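The Slow Business of Breakfast

I was a breakfast skipper for most of my adult life. I'd drink a mug of coffee over the sink, eat half a granola bar in the car (the other half lived in the cup holder until September, one year) and arrive at work feeling sort of heroic about it. I was busy! Busy people don't sit down with a plate at seven in the morning.

Then I turned 50 and my sister gave me a toaster.

I should say that I already owned a toaster. It had one working slot and a lever you had to hold down with your thumb, and I'd stopped noticing that this was strange. My sister, who stayed with me for a long weekend that spring, noticed right away. She stood there in her socks holding the lever and looking at me, and a week later a box turned up on the porch with no card in it.

So I started making toast. That's the whole story, in a way, but I've been writing for magazines long enough to know I can get more out of it than that.

The bread problem

The trouble with making toast every day is that you begin to have opinions about bread. For years I bought the same soft white loaf, the kind that squashes flat if you set a can of beans on it, and I was perfectly happy. After two weeks of sitting down to it I wasn't happy anymore. It toasted fast and went limp under the butter, and by the second slice I was chewing and thinking about other things.

There's a bakery called Maluleke a few streets over from me that I had walked past for years on my way to the pharmacy. I'd always assumed it was for people with better coats. I finally went in, asked for "something for toast," and the young man at the counter asked me how thick I cut it. I said it came cut. He was very nice about that.

What he sold me was a plain sourdough with a bit of rye in it, and he told me to leave it alone until the next day. I've since learned that day-old bread is what most toast people want (there are toast people, I've met them now). A fresh loaf has so much moisture in it that the outside scorches while the middle is still making up its mind. A day on the counter, wrapped in a dish towel, and it browns evenly and gives you that crackly edge.

I now go through a loaf every 4 days, on my own. I'm not ashamed of it.

A word from a morning person

I wanted to know if other people felt the way I did about all this, so I called Levente Gulyás, who ran the kitchen at a small hotel in Manside for 23 years and must have sent out more breakfasts than I've had hot dinners. I expected a lecture on eggs. We barely got to eggs.

"People would come down in a terrible mood," he told me. "Bad bed, bad dreams, a fight on the phone. You can't fix that. You can bring them the toast while it's warm."

He was strict about the warm part. In his kitchen the toast went in last, after everything else was on the plate, and if a waiter got held up it went in the trash and a new batch went down. He also hates a toast rack, and I mean hates. He called it "a machine for cooling toast," and then he talked about toast racks for a while longer, and I let him, as I was having a great time.

I asked what he eats himself these days. Rye bread, cold butter, a sliced radish and salt, standing at the window. So he doesn't even sit down! I felt a little betrayed.

Sitting down anyway

I've stuck with the chair. It's been the biggest change of all, bigger than the bread. My kitchen table used to be where mail went to wait. I cleared one end of it, just the one end, and told myself the mail could have the rest. Then I started putting my phone in the hall, which was awful for a few mornings and then wasn't.

It's amazing how much you hear in a kitchen at that hour. My refrigerator has two separate hums. The family upstairs has a child who gallops, always the same route, bed to bathroom and back. I know when the neighbor across the way is running late by how she shuts her car door. None of it matters to anyone, and I like knowing it.

I do get asked if it takes a lot of time, mostly by people eating something out of a wrapper. It takes me as long as it used to take to look for my keys. I still have to look for my keys, of course, so I get up a bit earlier — and I'm the last person who thought I'd ever type those words. My alarm used to go off three times before I moved. These days I'm often lying there before it rings, thinking about marmalade.

You don't need much in the way of equipment, either. A toaster you trust, something to put the slice on, a decent knife. I've grown fond of a wooden plate for toast, as china makes the underside go soft with steam. Oven mitts come in handy if you're the kind of person who also warms rolls on a weekend, and I've become that kind of person.
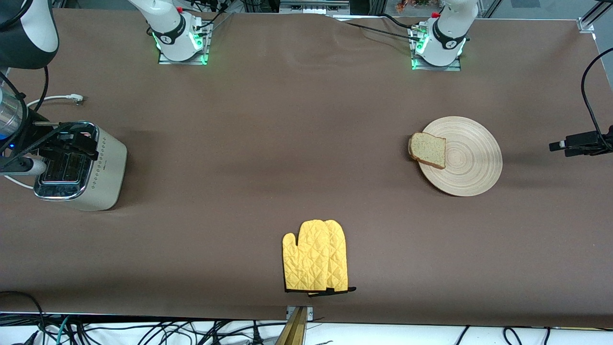

What goes on top

Butter first, always, and right to the edges. I keep mine in a dish on the counter until the really hot weeks, when it gives up and has to go in the fridge. Salted, please. I tried going without salt for my blood pressure and I've decided to take the stairs instead.

After that it depends on the morning. Marmalade if it's gray out. Honey if I slept badly. There's a plum jam I buy from the Drestinov stall at our farmers' market that's so dark it's nearly black, and I save it for days when I have a deadline. A friend of mine swears by anchovies and won't be talked out of it. I've tried them 2 times now and I can see how a person might get there, but I'd want to be wide awake.

Cinnamon sugar is for company. My nephew had it when he stayed over, four slices of it, and then asked his mother why they didn't have toast at their house. They do have toast at their house. She called me about it.

I had cheese on mine this morning, a sharp one, under a smear of mustard, and I ate it with the window open and the galloping going on overhead. Tomorrow the loaf will be down to its heel, so I'll have to stop in at Maluleke on the way home. He knows how thick I cut it now.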